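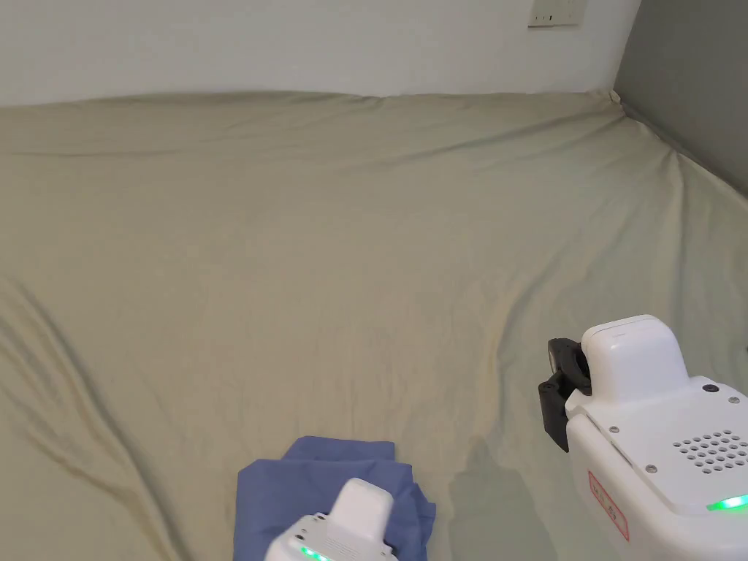 List: home-build
Subject: Re: Folding cloth with two hand-held grippers, jaw pads and lighting
Date: Sep 17, 2024

Hello everybody,

Thank you for the long answer. I put my replies under your paragraphs. Please excuse my English where it is too stiff, I write this between two prints.

> I read your first report about the grippers with interest. I also
> try to make a machine fold laundry in the workshop, so far with
> one arm only. First question: why do you work on a bed? A table is
> flat and hard and you can repeat every trial exactly. On a mattress
> the surface gives way when you press, so your height is never the
> same two times.

You are right about the height. I began on the table in August and the recordings were very clean. Then I tried the same policy on the bed and it was lost. It had learned that the cloth lies on something hard, and it stopped at the height of the table top even when the mattress had sunk below it. So now I record on the bed from the beginning. At home this is the place where I fold my clothes, and I would like the machine to do it there too.

The sage-green sheet is a fitted one and it is never smooth. I used to pull it straight before each trial, but I stopped this. If I pull it straight each time, the model has no chance to learn that a crease in the sheet is not the edge of a shirt. With the blue cloth the colour makes it easy. With a green towel on the same sheet it was much worse, and I have no good solution for that yet.

> Second question, the jaws. You wrote that the fingers slip on
> thin cotton. Which pads do you have? I had good results with
> silicone cut from an old baking mat, but it picks up lint and
> after one evening it is like glass.

I have the same experience with the lint. The jaws are black plastic and the pads are grey and rounded. The rounding helps more than I expected. With the square pads the corner pushed the fabric away before the jaws could close, and with the round ones the cloth rolls in between. I wipe them with a damp rag every 75 grasps. I wrote the number on the wall of the workshop so I do not forget.

One more thing about the jaws: please do not tighten the pad screw fully. The pad must be able to tilt a little. I broke two holders before I understood this.

> Third, have you looked at the Grilla firmware? Somebody in the
> Trultberg workshop told me that the new version reads the opening
> of the jaw much faster.

Yes, I changed to Grilla two weeks ago. The faster reading is real, but the calibration is lost when the battery is removed, so I do it again at every start. It takes less than a minute: close the jaw completely, wait, open it completely, wait. If you do not wait, the zero is wrong and all the recordings of that session are wrong too. I lost one full evening in this way.

> Last, how many demonstrations do you need? I have done 198 and my
> arm still puts the sleeve on the wrong side.

I have 1000 now, but I do not think that the number is your problem. When I looked at my first recordings, I saw that I folded sometimes from the left and sometimes from the right, as I felt in the moment. The model then makes something in the middle, and this fold does not exist. I wrote a rule for myself: the left gripper presses on the middle of the cloth and holds, the right one takes the corner and brings it over. After I threw away the recordings which did not follow the rule, I had fewer of them and the result was better. Maybe you can sort your 198 in the same manner before you record more.

About the light, because you asked in your other message. I use no lamp directly over the bed. A hard shadow of the gripper on the sheet was taken for a dark cloth, more than once. I turn the lamp to the white wall and let it come back soft. There is still some shadow under the gripper but it does not disturb.

My list for the next days:

- new jaw holders in a tougher filament, same shape
- a softer spring, the present one makes my hand tired
- test with a bigger towel
- send the drawings to the Trurkia project page, when I have cleaned the measurements

If somebody wants the holder file before this, write to me and I send it as it is, with the old measurements. You must then open the hole for the screw by 2 tenths of a millimetre.

One question back to the list. How do you keep two grippers in time with each other? I start both with a clap in front of the camera and correct it afterwards by hand, and this is slow. I would be glad for any better method which does not need a cable between them.

With kind greetings,
Durán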